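"I never tell anyone to buy a whole new outfit for a winter wedding," says the owner of Granano, the little dress shop she has run for eight years – and she means it, even with a rail of velvet right behind her! Start with the shoes, she told me over a very large pot of tea, then find a coat you'd happily keep on through the photographs. Her own favourite is a long plum one from Plodier, bought in March for under £100 and worn to three weddings so far.

And colour? "Oh, go deep – berry, forest green, a proper inky blue. You'll look lovely by candlelight."
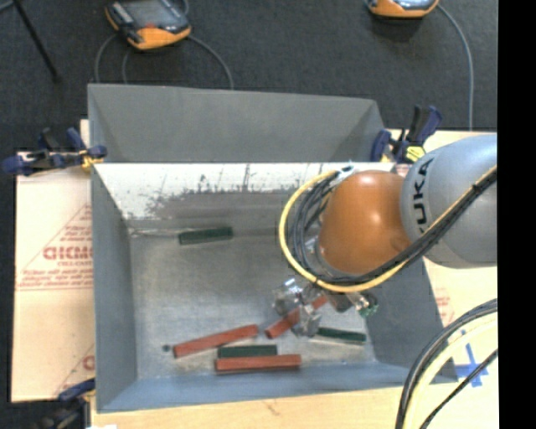 Her business partner reckoned that hats were the harder sell, and that most guests would be far happier in a good velvet hairband. "Well, they haven't tried mine on yet," she said, reaching for a box.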